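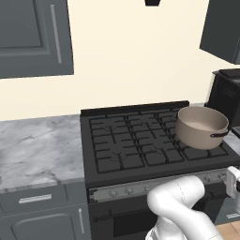

Minutes of the branch pub survey meeting, 18th June, upstairs room at the Stasmont Arms

Chair: Yurii Didenko. Quorum reached. Meeting opened at 7:30 pm.

## 1. Minutes of the previous meeting

Accepted with one correction. Under item 4, "keg" should read "cask" in both places.

## 2. Survey returns

The Chair reported 87 completed survey forms for the spring round, against 300 sent out. Returns from the north side of town were low. Two pubs had been surveyed under their old names, and these forms will be merged with the current entries before the scores are worked out.

It was noted that several members had scored beer temperature without using a thermometer. **Agreed:** temperature readings without an instrument will be entered as "not measured". The form will be changed to say so.

## 3. Beer scores

Scores are averaged only where a pub has at least five separate visits by at least three members. The Hermans Tavern does not yet meet this rule – it has enough visits, but they were made by the same 2 people. It stays off the shortlist until a third member has reported.

A proposal to drop the lowest score for each pub was discussed and put to a vote. Not carried. The present method stays in use for the September round.

## 4. Line cleaning and cellar visits

The Skuleo Brewery has offered a cellar visit for branch members. The visit would cover line cleaning, venting and tapping, and storage temperature. Group size is limited by the cellar stairs, so two sessions will be needed. Members should wear closed shoes.

**Action:** Chair to reply to the brewery and ask for an evening slot.

A member asked if cleaning dates could be added to the public listing for each pub. The view of the meeting was that the dates could not be checked and would be out of date on publication. No action.

## 5. Walking route

The draft route for the summer crawl starts at the Hosinano Tap and ends at the train station, with five stops. The following points were raised:

- The third stop does not serve food after 8 pm. Order of stops three and four to be reversed.
- The footpath behind the old mill is unlit. The return leg will use the main road.
- The last 117 bus leaves before the final stop closes. The printed sheet must show the departure time.

**Action:** revised route to be sent to members with the next newsletter.

## 6. Newsletter

Copy deadline is unchanged. Pub news should be sent as plain text, with opening hours in the standard format. Reports longer than one page will be shortened.

The listings page still shows the Hermans Tavern as closed on weekday afternoons. It now opens at noon – correction to go in the next issue.

## 7. Any other business

The branch glasses held in storage need to be checked for chips before the fall festival. Lined glasses only will be used on the festival bar.

There was no other business. The meeting closed at 9:10 pm. The next meeting will be in September at the Hosinano Tap, in the back bar.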